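Review: the Skivero mesh office chair (high back, with headrest)
Posted January 2020 by Silvana Honorato

I have been meaning to write this one up since September, which is when the chair came into my life, and I kept putting it off because I wanted to be sure I wasn't just excited about having something new to sit on. Well, I'm sure. I love this chair! I don't love everything about it and I'll get to those parts, but if you spend your working day at a desk and your shoulders creep up around your ears by lunchtime, read on.

Some background first. I write up product tests and do a bit of styling for small home shops, so my days are a mix of long typing spells and a lot of getting up, moving things an inch to the left and sitting down again. My old chair was a padded thing from Delum with a foam seat that had gone flat as a pancake. I gave it four years, which was probably two too many. My friend Stavros Spanos had a Skivero at his place and let me sit in it for a whole afternoon while he cooked, and I ordered mine that same night. I paid 400 dollars with delivery. Not pocket change, I know.

Putting it together

It came in one big box and the instructions are pictures only, no words at all. They're good pictures, though! The base and the seat went together fast. The arms are the fiddly part. Put all the bolts in loosely on both sides before you tighten any of them, or the second arm won't line up and you'll be on the floor muttering. I did it alone in one evening, with a tea break. Stavros says he did his in half the time, but he also put one arm on backward and had to start over, so I'm calling it even.

The headrest clicks on last. It feels as if it's going to snap when you push it home. Keep pushing.

The back

This is where the money went, as far as I can tell. The backrest is mesh, and it gives just enough when you lean into it that you stop noticing it after a while. In summer my old chair used to stick to me. I'm looking forward to July with this one, which is a strange thing to say about furniture. There's a bit of support low down that I found too firm for the first week and now miss when I sit anywhere else.

The headrest is tall and padded, and I expected to ignore it. I use it every day. Not while typing (your head is forward then, it just isn't touching anything), but for phone calls and for staring at a table full of props trying to decide what's wrong with it – which is a good part of my job.
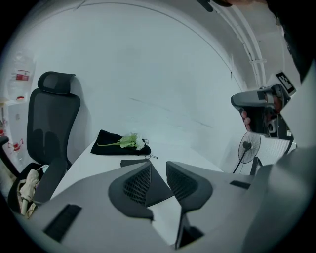 The headrest and mesh back, next to the white table with a stem on black cloth.

I should say something about looks, because I get asked. Black mesh chairs all look a bit like an office, and this one does too. I had my eye on a cream one from Arkitz for ages and it was lovely, all rounded edges, but I sat in it at the showroom and slid forward every time I relaxed. Next to a white table the black looks sharp and it doesn't show dust as much as I'd feared. The lint that gets into the mesh comes out with the brush end of the vacuum.

The arms

Mixed feelings. The shape is great, with the curved support underneath, and my elbows land where they should. The height adjusts in clicks and stays put. But they don't drop low enough to slide under every table. If yours is on the low side, measure from the floor to the underside before you buy! Mine goes in at the dining table and not at the work table, so it lives beside the desk when I'm standing up to lay things out.

The seat

Wide, firm at the front edge, comfortable for a long stretch. I've done whole days in it with no complaints from my hips. It's also turned out to be a very good shelf, I'm sorry to say. If I'm on my feet at the desk, the seat collects whatever I walked in with, and the arms stop most of it from rolling off. My old chair sloped, so bottles went straight onto the floor. 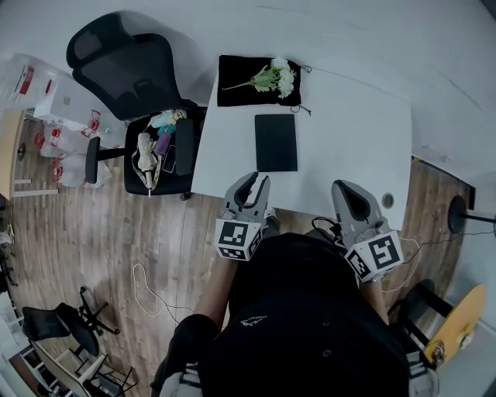

Seat doing shelf duty: beige bag, purple bottle, phone and a little teal-and-pink toy.

Rolling

The wheels that come with it are hard plastic and they're made for carpet. On a bare floor they're loud, and they pick up grit. I swapped them for a set of soft ones from Bjarnason that cost me 18 dollars and the difference is huge – it glides now, and I can push it out of the way with a foot while my hands are full. I do think a chair at this price should let you choose your wheels at checkout. That's my biggest grumble.

Tilt and squeaks

The tilt lever is on the right and it's stiff. It loosened up after a couple of months. Mine developed a squeak in the first cold week, a real mouse-in-the-wall squeak, and tightening the bolts under the seat cured it. It came back once and the same fix worked. Keep the little wrench somewhere you'll find it (mine lives in the kitchen drawer with the takeout menus).

Who it won't suit

Anyone quite short should try it first. Stavros's mother's feet didn't sit flat on the floor even at the lowest setting, and she'd want a footrest. And if you like to sit cross-legged, the arms will get in your way, although you can leave them off when you build it.

Would I buy it again? Yes, and I've already talked my sister into one. She's waiting on delivery, and I've told her about the arm bolts.

Comfort: excellent
Assembly: fine, apart from the arms
Wheels: replace them
Price paid: 400 dollars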